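Kitchen jobs a machine can do yet (and the ones I'd keep for yourself)

Updated 5th August

I get asked this more than anything else on the page now, usually by people who've seen a clip of a robot making lunch and want to know if they can stop chopping things. Short answer – not quite!

Stirring is solved. My Drultau stirring pot cost me 420 pounds and makes a lovely risotto while I sit down, though you still have to peel the onion for it. Kneading was solved years ago. Floors, mostly, if you pick up the socks first.

Putting a burger together is the one that surprised me. It sounds like nothing, doesn't it? But a bun squashes, tomato slides about and shredded cabbage goes everywhere, and a machine has to cope with all of it. A reader in Nukcombe who works on this sort of thing tells me the lettuce is worse than the patty, and I believe her. 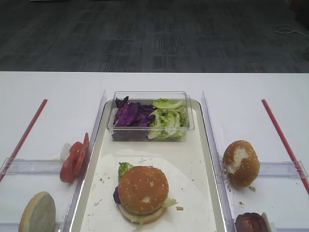

So if you're feeding a crowd, borrow the way the machines are set up, even if you're doing it by hand:

Give everything its own spot and keep the middle clear for building.
Put the shredded stuff in one open tub, two sorts side by side.
Build on a big sheet of paper and bin the crumbs with it afterwards.
Dab the tomato with kitchen roll before it goes in.

I did 4 trays like that for the Prellisgate summer fair and hardly wiped down at all.

Would I buy a burger robot? At some 3,000 pounds for anything half decent, no, I'd rather have a new oven. Dishwasher loading is what I'm waiting for, and whoever cracks the cutlery basket can have my money the same afternoon.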